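The Snack Belongs in the Drawer
February
By Cheng-en Au

It is the position of this writer that a shared workplace should keep its food out of sight. The matter may appear minor. At the Clurska building, where 80 people share two floors, it has taken up more meeting time this winter than the heating.

The present custom is familiar to anyone who has worked in an office. A drawer cabinet stands near the desks, and its flat top becomes a counter. A bag of chips is set down in the morning, a can of soda joins it after lunch, and by evening the surface belongs to whoever used it last. Dust and crumbs gather around what is left there. The drawers underneath, which were bought for storage, hold old cables and very little else. 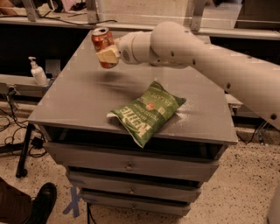
Those who defend the open surface say that food left in view is food offered to others, and that a closed drawer discourages sharing. I respect the argument. Colleagues on the Tai project have kept an open snack table for almost 3 years, and it is a pleasant place to stop. It is also a table set aside for that purpose and wiped down every afternoon. A cabinet in a working area receives no such care.

I would therefore recommend a simple rule. The top drawer of each shared cabinet should be reserved for sealed food. Opened bags should be clipped before they are put away. Drinks should remain with the person drinking them, and empty cans should go to recycling the same day. The top itself should be left clear, so that it can be cleaned without moving anyone's lunch.

The Matent office adopted a similar rule last year and spent $1,343 on drawer liners and bins. That sum was approved without debate, and in my view it was more than necessary. Clurska already owns the cabinets. A damp cloth and an afternoon spent sorting cables would be enough to begin, and I ask that the matter be placed on the agenda before the Zonov staff move in.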